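# Keeping small coloured bits and odd wooden pieces in order on a black table

Asked by **Rohani Nugroho** in *Tidying, storing and packing*, October

Hello everyone, and sorry in advance for the length of this. I've read a good many of the threads on toy cupboards and sewing boxes and none of them quite fits, so I thought I'd start a new one.

I look after a collection of bits and pieces that get set out on a table, used for a while, and then put away again until next time. It's a real jumble: wooden blocks and boards, small boxes, a tray or two, a rubber bulb, a plastic pot, clips, and a lot of little things in red, blue and white that don't seem to belong to anything but always turn out to be needed. The table has a dark top and black walls round it, with a little lamp on each side wall. It's a nice calm place to have things laid out and I'm not looking to change it.
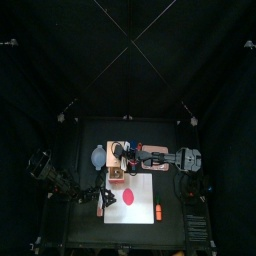

*Pink tray to the right, the little red, blue and white bits between it and the wooden block, light blue bulb over to the left.*

My trouble comes at the end of the day. The big things I can manage, because pale wood on a black table more or less shouts at you. It's the small parts that defeat me. They get put down beside something larger, the larger thing is lifted away, and by then I've forgotten there was anything next to it. Last month I packed everything up at teatime, quite pleased with myself, and spent the following morning searching for a clip that had gone into the wrong box with the wrong lid on.

At the moment I have one large Dukell crate that everything goes into, and a roll of freezer bags. The freezer bags are dreadful. They split, they steam up your view of what's in them (or mine do, perhaps I've bought a poor lot) and after a few weeks they all look the same. The crate is fine but it's deep, so whatever I want has sunk to the bottom.

What I'd love to know:

- Should I sort by colour, by size, or by what gets used together?
- What do you keep the small parts in, given that I need to see them at a glance?
- Is there a sensible way to store flat wooden boards so they don't knock against the softer plastic things?
- Has anyone marked out places on a dark table without spoiling the top?

I've tried sorting by colour already. It looked lovely for two days! Then I needed one red thing and one blue thing at the same moment, went to two tubs for them, and put both back in the red one.

The board stands at the far side and the little coloured things collect next to it.

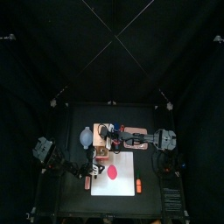

Mandness Help Pages · Issue 60 · p. 3

I've got a modest amount to spend, and a shelf at home that's 40 cm deep, if that makes a difference to anyone's suggestions. I'd rather not end up with sixty tiny drawers that need labelling. I know myself, and the labels would stop at the second row.

Thank you for reading all that. The kettle's on if you need it.

---

### Imani Escobedo replied (marked as helpful by the asker)

Hello Rohani, and welcome. I had a very similar muddle with my own boxes of craft pieces, so I'll tell you what settled down for me and you can take whichever parts are useful.

**Sort by what gets used together.** I'm quite firm on this one. Colour looks smart on a shelf but it asks you to remember a rule, whereas a set reminds you of itself. If the block, the small box and a few coloured bits always come out at the same time, they should live in the same container. You open it, you see straight away what's there, and when you close it again there's a gap where the missing thing ought to be.

**Use shallow trays and give up the deep crate for the small things.** I'd go no deeper than a baking tin. You already have a pink tray, and I think it may be the best thing on your table for this job, with the pale wood and the dark top on either side of it. Make it the rule that small parts go on the tray as soon as they're finished with. They can be in any old order on there! You can sort them afterwards, sitting down. What you want is for nothing small to be left on the black surface when you start lifting the big pieces.

That brings me to the order you pack in, and I do think this will help you more than any box you could buy:

1. Small parts first, on to the tray.
2. Have a slow look round the base of everything that's still standing up.
3. Soft things next – your bulb, anything rubber.
4. Then plastic.
5. Wood last of all.

Most of us do it the other way about because the big things are in the way and it's satisfying to clear them. I did it for years and lost all manner of things.

For the containers themselves I use the Zedlow flat ones with the clear lids, though any clear lid will do, and a friend of mine is perfectly happy with old chocolate boxes and a bit of film over the top. On a 40 cm shelf you could have one row at the back for the things you seldom want and another in front. Do measure the containers with the lids on, though. I bought a whole stack of mine by the measurement of the base and they stuck out over the edge by a thumb's width, which has annoyed me ever since.

As for the labels, don't bother writing them. Lay the set out, take a photograph, print it small and tape it inside the lid. You can check against it without reading a word, and so can anyone helping you.

With marking the table I'd go carefully. Test a scrap of paper tape somewhere out of sight and leave it overnight before you put it anywhere that shows. I ended up with a thin grey felt mat that I roll up afterwards, so nothing has to be stuck down at all.

> **Rohani Nugroho:** Oh, the order of packing! I've been doing it precisely backwards. I tried it your way this afternoon and the clips were in their box before I'd touched a single piece of wood. I'm going to print the lid photographs tonight. Thank you so much.

---

### Lovely Estrella replied

Get a tackle box. Mine was from a car boot sale and the compartments move. Wouldn't do for your boards but it's grand for clips and so on.

Also a magnet on a string if any of them are metal.

> **Rohani Nugroho:** Thank you Lovely. I'm not sure about metal, I'll have a test with a fridge magnet. I do like the thought of compartments that move.

---

### Minttu Tuominen replied

Imani has covered the small parts so well that I'll leave those alone and talk about the boards, which I do know something about, having spent a long time putting wooden puzzles away after other people's children.

Could you tell us a bit more about them, Rohani? Are they plain and flat, or is there anything fixed on? It makes quite a difference to how you stack them.

> **Rohani Nugroho:** Some of each, I'm afraid. The wood is bare, with no varnish that I'm aware of, and it picks up smudges terribly.
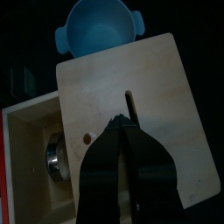 *The board with the slot in it, and the light blue pot just behind.*

> **Rohani Nugroho:** You'll see the round brown peg on it as well. The open wooden box is over on the left, and I usually end up trying to put the board on top of the box to save room, and then it wobbles.

Thank you, that's very useful. In that case please don't stack them flat, or at least don't put anything face down on that one. A peg sticking up means all the weight of the next board sits on one small spot, and with bare wood you'll soon have a dent in one and a loose peg in the other. Stand them on edge, like records or dinner plates. A plate rack does beautifully. I have an old Quintanilla one, a bit rusty at one foot, and I've slipped a piece of cardboard between each pair of boards so that nothing with a peg is rubbing on its neighbour.

The rounded corners are a blessing, by the way. Square corners on thin wood are always the first to go.

Smudges: start with a clean, dry, soft cloth and see how far that takes you. For anything that looks like pencil I use a white rubber, very lightly, going along the grain. Try to keep water away from it. Bare plywood drinks it up and the surface goes furry, and then you're sanding, and then it's a different colour from all the others. If you must sand, go very fine. I have some 1000 paper in the drawer and I doubt I've used it more than twice.

Don't forget the slot. Crumbs and dust settle in narrow slots and you won't see them in the shadow. A dry paintbrush, the sort that comes with a child's paint set, gets right down inside. Do it over a sheet of white paper and you'll catch any small bit that's dropped in there as well.

The pot I'd simply treat as another container. It's open on top and it's going to take up its own space on the shelf whatever you do, so put the bulb inside it if it fits, with a handkerchief round it, and that's two awkward shapes packed as one. The side handles are the part to mind. Leave a little room either side so that they aren't being pushed against the end of the crate. The open wooden box can hold something in the same way, though I'd keep the tiny things out of it, or you'll be tipping it upside down every time.

And keep your Dukell crate! Lay it on its long side with the opening towards you and it's a cupboard. The plate rack might even go inside.

> **Rohani Nugroho:** I've just tried the crate on its side and I feel rather silly for not having thought of it. The bulb goes into the pot with room to spare. I'll look for a plate rack this week.

> **Rin Miyazaki:** Following this one, I've got the same problem with bare wood. Does the white rubber leave a shiny patch at all?

> **Minttu Tuominen:** Only if you press, Rin. Little and often, and brush the crumbs off before they get trodden into the carpet.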